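Sweat Rate Testing: Frequently Asked Questions
Plandus Endurance Clinic

What is a sweat rate test?
A measurement of how much fluid an athlete loses per hour at a fixed effort. The figure applies to the sport, effort and room temperature of the test and should not be carried over to other conditions.

How long does it last?
Allow 97 minutes, including weighing before and after. The exercise itself is done on a treadmill or a stationary bike.

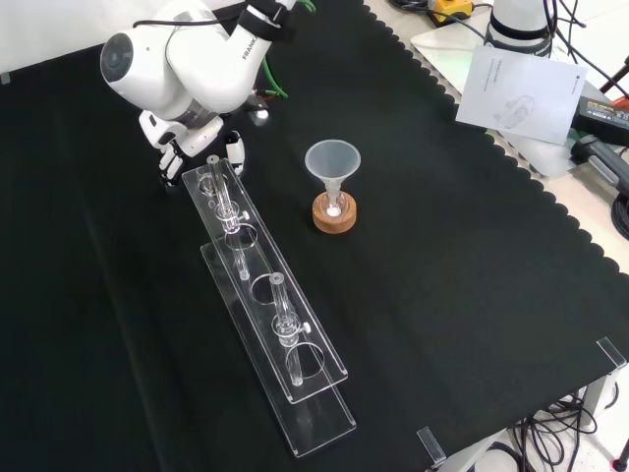 What should I do beforehand?
Avoid alcohol and hard training the day before. Eat a normal meal no later than two hours before the start. Empty your bladder before the first weighing.

Can I drink during the test?
Yes. Use the bottle supplied. It is weighed at the start and finish, and the amount drunk is added to the weight lost.

What do I need to bring?
Running or cycling shoes, shorts, a dry change of clothes and a towel. Cyclists may bring their own pedals.

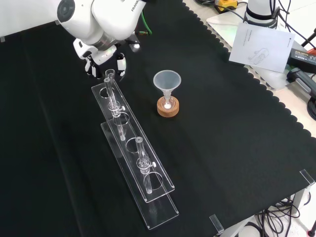
When will I get my results?
The hourly fluid loss is given on the day. The sodium report follows by email within six working days and is signed by Bushra Hayat or Waqas Usmani.

How often should it be repeated?
Once in winter and once in summer is enough for most athletes. January bookings fill early.

Can I be tested if I have been ill?
Wait until you have been free of fever for three days. Athletes taking diuretics should speak to Yvette Arsenault before booking.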